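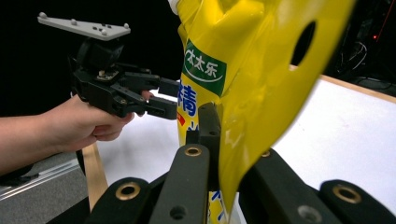 My sister's view is that refill pouches belong in the cupboard exactly as they come from the store, cap on, and that anyone who moves them into a second container is making work for themselves. She told me this on the phone while I had the bouillon shelf spread over the table, and I have been thinking about it for most of May.

She has a point. The pouch already closes. The granulated chicken bouillon I buy is Totole (the label says 太太乐), in the yellow bag with the screw cap on one corner, and the cap works fine. I can pour out a spoonful without getting it all over the stove. My trouble is with everything else about it. A full pouch stands up. A half-used one folds in the middle and slides down behind the vinegar, and then I buy another one because I can't see the first. At the start of this cleanup I had three of them open.

The shelf over my stove is 13 inches deep and too high for me to see the back of it. For years I kept soup things up there in whatever order they came home. Last winter I bought a set of turntables from Tekmont and sent them back, since round things on a rectangular shelf waste the corners and small packets fall off the side. Then I tried a wire rack from Willisent. It held cans well enough. Pouches tipped through the gaps.

So this time I started with the table. I put down a white sheet, took the shelf contents over a few at a time, and looked at what shape each thing was before deciding where it would live. That sounds slow, and it was. The whole job took 90 minutes, and a good part of that was wiping the shelf.

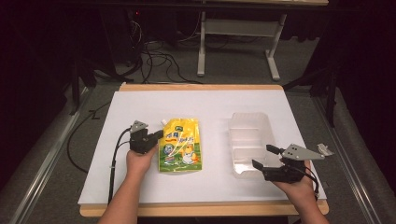
The plan I settled on is long plastic bins that run front to back, so I can pull one out like a drawer. Mine are the clear kind from Mesteck, 99 cents each on the closeout rack, and I bought 8 of them. I didn't need 8. Four fit on the shelf side by side with a little room left, and the rest went to the bathroom and the freezer.

Bouillon, cornstarch and the other powders share the first bin. Pouches go in on their bottom seams with the caps up, the fullest at the back. When one gets low I press the air out, roll down the empty part, and move it to the front so it gets used next. A binder clip holds the roll if the plastic is stiff. The second bin is dried mushrooms and seaweed. The third is noodles, which are too long to go in any way but flat. The fourth has the odds and ends, including a bag of Yüksel red lentils that I keep meaning to cook.

I did try pouring the bouillon into a glass jar before any of this. It looked nice for a week. Then the steam from the stove got in every time I opened it, and the granules set into a lump that I had to chip at with a butter knife.

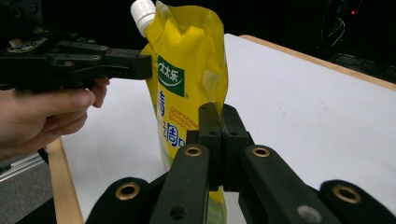

The caps matter more than I thought. I wipe the threads with a dry paper towel before I close one up, because a few grains stuck in there will keep it from turning all the way. I also write the month I opened it on a piece of masking tape and stick that to the back of the pouch, where it doesn't cover the directions.

My sister still keeps hers loose in the cupboard. I have kept the pouches as they come, so I suppose we agree on half of it. Next is the shelf under the sink, and I still have to measure around the pipe before I buy anything for it.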